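Kimunard Technical Institute
Automation Laboratory II
Handout 4: Comparing Grippers and Camera Views on a Two-Arm Station
Instructor: Judite Bastos. Laboratory supervisor: Amândio Azevedo.

1. Purpose of the session

In this session students compare two sets of gripper fingers on the same two-arm station and judge how far each camera view can be relied on when a grasp is planned. The work carries on from Handout 3, in which the arms were moved by hand through fixed points. Students who missed that session must complete it with Cirilo Rosales before Tuesday.

The finger sets are referred to by their shop names. The Estus set is the short one supplied with the station. The Tralow set was machined in the department and is 4 mm longer at the tip. Both sets are mounted on the same gripper body, and both are driven by the same controller settings unless the task sheet says otherwise.

2. Terms used in this handout

Fixed view: the view from the camera that covers the work surface. It does not move during a trial.

Wrist view: the view from the small camera carried near the gripper. It moves with the arm.

Right arm and left arm: always named from the robot's side. In the fixed view, the right arm therefore works on the left of the table. Reports that reverse the two names will be returned for correction.

Opening: the distance between the inner faces of the fingers, given by the controller as a percentage. A value of 100 means fully open.

3. The two views

Students should study both views before running a trial. The fixed view serves to plan the approach and to check that cables are clear of the path. The wrist view serves to check the fingers themselves: whether the tips are level, whether the gap is clear, and how the light falls near the grasp point.
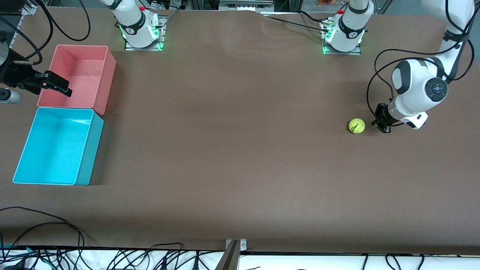
Fixed view, with the tennis ball near the left arm's gripper and the two open bins on the other side of the table.

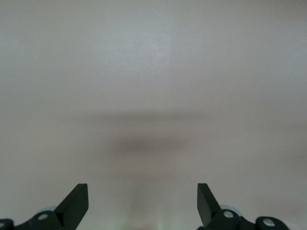
4. Points to note before starting

4.1 Distance is hard to judge in the wrist view when the camera faces a plain surface. With no texture, edge or marking to refer to, the only guides are soft shadows, and these have no clear outline. A student who works from the wrist view alone will not be able to say how far away the surface is. Read the height from the controller and write it down.

4.2 The fingers take up only a small part of the wrist view, at the bottom. An object may be well inside the picture and still be out of reach. Do not command a close until the object lies between the two blades.

4.3 The fixed view shows the whole path but gives little help with height. A gripper that seems to be over a bin in this view may be in front of it or behind it. Approach the rim from above and stop at the height given on the task sheet.

4.4 Cables run along the arm and across the back of the table. Before each trial, move the wrist slowly through its full turn and confirm that no cable tightens.

5. Procedure

Step 1. Confirm with the supervisor which finger set is mounted. Enter its name on the record sheet.

Step 2. Set the opening to 100 and the speed to 30 percent. The speed is not to be raised during the session.

Step 3. Bring the left arm above the ball. Use the fixed view for the approach and the wrist view for the last part of the descent.

Step 4. Close the gripper to an opening of 72. Hold for the time stated on the task sheet, then lift.

Step 5. Record the result as held, slipped or missed. A ball that turns in the fingers but does not fall is recorded as slipped.

Step 6. Return the ball to its mark and repeat until the record sheet is full. Then ask the supervisor to change the fingers.

Step 7. With the right arm, carry out the bin approach in Task Sheet B. The gripper remains open and must not touch the rim.

6. Record keeping

Each pair submits one record sheet and one written comparison. The comparison should state which finger set held the ball more often, which view was in use when errors occurred, and whether the errors were of position or of height. Opinions on ease of use are welcome but must be kept apart from the results.

A sample comparison by Shuk-fan Ho and Rodrigo Bragança is kept in the laboratory binder. Their section on misjudged height is worth reading before the session. Record sheets are to be left in the tray beside the controller desk at the end of the period.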